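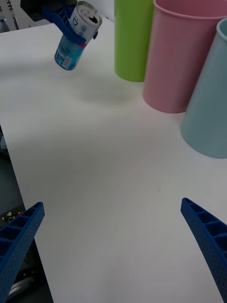
So I finally made it to the Flunda paper mill open day and my feet are still recovering! If you've been reading here a while you'll know I've been going on about Flunda cardstock for ages (it's the only white I'll stamp on), so when a spot came up on the tour I had my name down before I'd even checked whether I could get the day off.

It's a long drive. I left home in the dark with a thermos and two muesli bars and still only just made the morning group. Parking is down the side past the loading dock, not at the front where the sign is, and I did a full lap of the block before a bloke in a high-vis vest took pity on me.

Our guide was Boonmee Phuthong, who runs the colour room, and what a treat to have somebody who loves paper as much as we do. He had a pocket full of offcuts and kept handing them round for us to bend and tear. I learned more about grain direction in ten minutes than I have in all my years of making cards. You know when your card base cracks along the fold and you blame the scoring board? Mine was always grain. Fold with it and you get a lovely clean edge, fold across it and you get that nasty fuzzy white line. He showed us how to test a sheet by gently rolling it both ways and feeling which way gives more easily, and I've since gone through my entire stash with a pencil, marking little arrows on the backs.

The colour room was my favourite part by a mile. They keep a swatch of every shade they've ever run in long flat drawers, 3,189 of them, and we were allowed to open the drawers ourselves. I could have moved in. There was a whole drawer of greys! I found the old dusty teal they stopped making (I have four sheets left at home and I'm not sharing) and asked very nicely if it was ever coming back. Boonmee said to keep writing in, because they do read the letters. So please, everybody, write in!

Then the cutting floor, which is LOUD. They give you earplugs at the door and you'll want them. A big guillotine takes a stack as thick as a phone book and goes through it like butter, and after that I looked at my little trimmer at home with new eyes. We weren't allowed to take our own photos in there, fair enough, but we did each get a bundle of skinny trimmings to take away. Mine are already sorted by colour in a jar, and the pinks are going to be a striped background very soon.

After lunch (egg sandwiches and a really good lemon slice) there was a make and take in the training room. We could choose between a Waletti die set and the new Roltirico ink pads and I chose the inks, naturally. They're juicier than I'm used to. My first go came out blotchy, and the lady next to me said to tap the pad onto the stamp a few times with hardly any pressure, and the second one was beautiful. I used the Mai stamp set, the one with the drooping gum blossoms, on a square card with a strip of my new trimmings down the side. The dark green is gorgeous. The orange I'm less sure about, it dried a bit browner than the lid, but it might behave better on cream.

I did pop over to try the Waletti dies at the end while people were packing up. The lace border cuts very cleanly. The tiny alphabet I found fiddly, and I spent most of my turn poking the middle out of a letter B with a pin.

A few things if you're thinking of going. Wear closed shoes, they do check, and one poor lady had to borrow a pair of gumboots three sizes too big. Take a jumper too, the paper store is kept cool. There's a lot of standing, but you can ask for a stool on the cutting floor and they'll bring one out cheerfully. The tour is free and the make and take you pay for on the day, cash or card.

And then the shop. Oh dear. I had a list and I stuck to it for at least five minutes! The seconds bin is where you want to head first, it's full of packs with a bumped corner or a slightly crooked label and nothing else the matter with them. I came home with two packs of the heavy white, one of kraft, a pack of vellum I had no plan for at all, and the green ink.

Next open day is in August and you book through the mill's newsletter. I'm already trying to talk my sister into it, she quilts but I think the colour drawers would win her over. I'll put the gum blossom card up later this week with the measurements, as soon as I've made a second one without my thumbprint on the front.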